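Grewal Linen opens its Sestlow folding room

SESTLOW, October 26, 2020 -- Hi from all of us at Grewal Linen! I get to write the announcement this time, and I'm pretty excited about it, so bear with me if I run on a bit.

We've opened a new folding room in Sestlow, and we're taking bookings for our wash-and-fold service from homes, guest houses and small inns. The room gives us 1,230 square feet for one job: getting your sheets, towels and blankets from a heap into a neat stack you can put straight on the shelf. If you've ever wrestled a fitted sheet on a Sunday night (I have, and the sheet won), you'll know why I wanted a place like this.

We started out folding on two kitchen tables pushed together, and there was a crack down the middle that ate every pillowcase we owned. For the new place I asked for big surfaces you can walk up to, plenty of light, and a plain pale sheet spread out underneath the folding. I'm a bit of a bore on that subject. A pale sheet shows up stray threads, and it keeps the good side of a blanket off a bare tabletop.

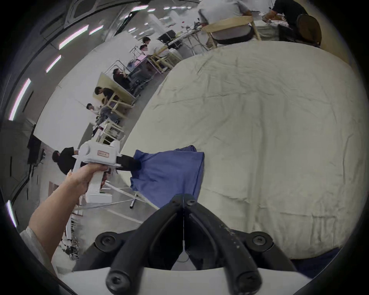
Colored pieces get done one at a time. Smooth it out, bring the long sides together, turn it, fold again, and then run your hands along the edge so it sits flat in the pile. Thick blankets get one fold less than towels do, or they spring open again on the shelf and take their neighbors with them. Fitted sheets have their own method with the corners tucked into each other, and I'm happy to show anybody who comes by.

The menu is short. The Hanen bundle is for households and covers up to 36 pieces, any mix of bed and bath linen. The Verico bundle is for guest houses and inns, and it comes back sorted by room, with a paper band around each set so whoever is making the beds can just grab one and go. Both come back within 8 days. You can ask for thirds or quarters on towels (people have strong feelings about this, and I'm firmly a thirds person).

Over the past year we folded nearly 2,000 bundles at the old address, and a good many of those customers have already moved their bookings across. Thank you! Your standing orders carry over as they are, with the same bags and the same tags.

In December we'll add tablecloths and cloth napkins, in time for the holidays. Please shake out the crumbs first. Candle wax is fine, only pin a note to the spot so we don't miss it.

Bookings are open now at the Sestlow counter. Reporters and local bloggers who'd like to come see the room, or have a go at a fitted sheet, can ask for the press desk there.

About Grewal Linen
Grewal Linen washes, folds and bundles household and guest linen in Sestlow and the nearby towns.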